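Book Swap Is Back This November!

We are so happy to say that the Nenduta book swap is happening again this November, and this time we have twice the floor space (the folks at Urnel are letting us have both of their back rooms for the whole month). Last year we had about 700 books come through the door, and by the final evening the shelves were so thin you could see the paint behind them. It was wonderful!

If you haven't been before, it works like this. You bring books you're done with, you take home books you want, and that's pretty much the whole thing. There's no sign-up and no card to stamp. Novels go quickly, so do cookbooks, and picture books barely touch the shelf before small hands find them.

What I'd love to see more of this year is books in other languages, and books on technical subjects. People always assume those are too narrow for a swap, and then somebody spots the very title they wanted and does a little dance in the hallway. A Chinese book on driverless cars is a great thing to bring in, especially with a cover as fun as a street map dotted with navy location pins and a red car out on one of the roads.

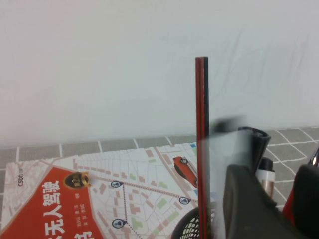 Do you take computer and engineering books that are a few years old?

Bring them along, as long as the pages are all there and the spine holds. Plenty of our readers are teaching themselves a subject from scratch, and an older book with clear drawings can be just the thing for that. Software manuals for programs that have gone off the market are the one exception.

Drop-off opens at 10 in the morning at the Garba Street entrance. Please pack books flat in small boxes or sturdy bags (big boxes of hardcovers are murder on the back!) and keep magazines separate. If a book has a loose jacket or a fold-out map, tuck it inside the front cover so it stays with its book. Notes in the margins are fine with us, and I'm rather fond of them.

The Kesine reading corner will be set up again too, with 2 rugs, the good lamp and the green armchair, so you can try a chapter before you decide. Anything still here at the end of the month goes into the spring box sale. Come early for the cookbooks!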